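Condell season 2 - is the Stornel theory dead?

retero_fan80
Just finished the July finale. People keep saying Stornel faked the greenhouse fire and will be back next year. I don't buy it. The writers had 14 episodes to plant one clue and gave us a long look at a door.

mrs_yang_was_right
You skipped the phone call then. Yang hangs up before the other voice says a word. Who else could it be?

retero_fan80
A wrong number? Her sister? A silent call isn't evidence.

tallboy138
Agree with retero. Jae-in Na said in the podcast that the part was written for one season. I'd take that over 1000 freeze-frames.

mrs_yang_was_right
Actors say that every time. They said it about the brother too, and he was back by episode three.

lowvolume
The brother was never shown dead. Big difference. My complaint is Ok-hee Oh's character forgiving everybody in one dinner. She hated them all season - and then soup?

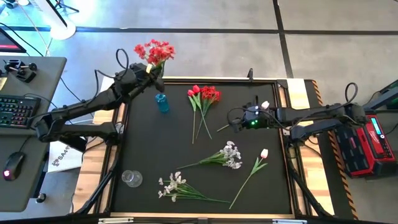 Red flowers held up over the black work surface, two vases on the table

tallboy138
The soup thing bugged me too. Felt like they lost an episode somewhere.

mrs_yang_was_right
Fine, but I'm saving this thread for next season.

retero_fan80
Go ahead. If there is one.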